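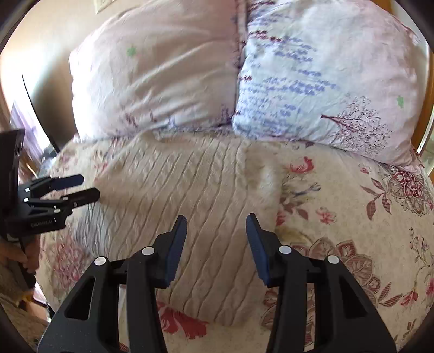

The Sandu pair over a made bed, patterned spread and two pillows.

Sandu Hand-Held Gripper, Matched Pair

Category: Data Collection > Hand Tools > Soft Goods

Bedding has ruined more manipulation demos than we care to list. Sandu is the black two-finger tool Norkitz uses to study it: dark blue pads, a handle, and a person doing the thinking.

The method is by Yee-man Kwok and Kalevi Lindqvist. One operator makes beds with a Sandu in each hand, and a policy learns from the recordings. In their December trials, the policy trained on paired demonstrations finished 57 of its attempts at straightening a spread. The one trained on single-hand demonstrations, given the same number of tries, finished 53. Four extra beds. We have seen press releases written for less.

Sold in sets of 2. Spare pads are ordered separately and go missing the usual way.

Related items
Prestent Pad Set, Dark Blue
Plakdale Wrist Strap
Sandu Carry Case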